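Household Skills, Bakcombe Evening Course
Notes for session four: small things and where they live

Please read this before October. At home we lose small things because they have no fixed place. A key on its ring is the usual case – you put it down on the nearest cloth and later the pattern hides it.
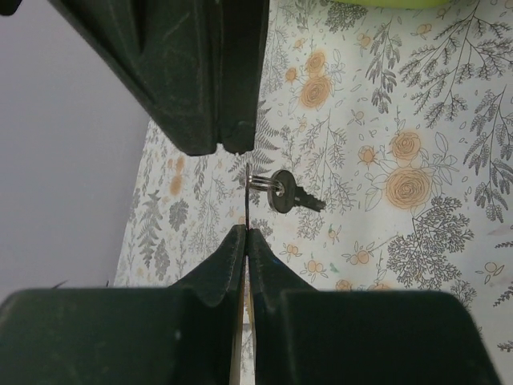 Give every key one place, close to the door, and write it on your list. Mr. and Mrs. are not needed on labels, only the use: "shed", "mailbox". The label can have at most 16 letters.

Thin things are more difficult. They roll, and on a printed tablecloth with flowers and leaves the eye goes to the flowers first.

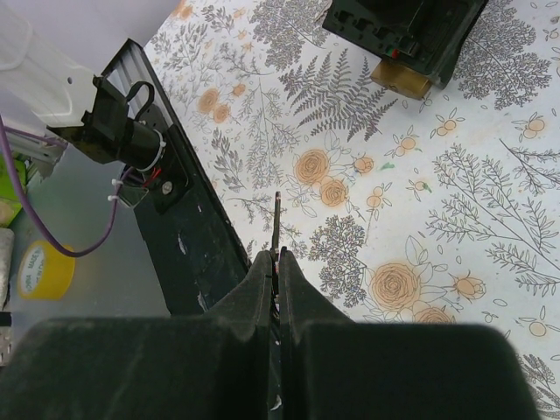
For the exercise you will need a plain tray and a cloth with a print. Put five small things on the cloth and find them again, then do the same with the tray. You have 35 minutes for both parts. Write down which things took longer.

Reading: the Whiteley booklet, chapter two. Bring your list to the next session, also if it is not finished.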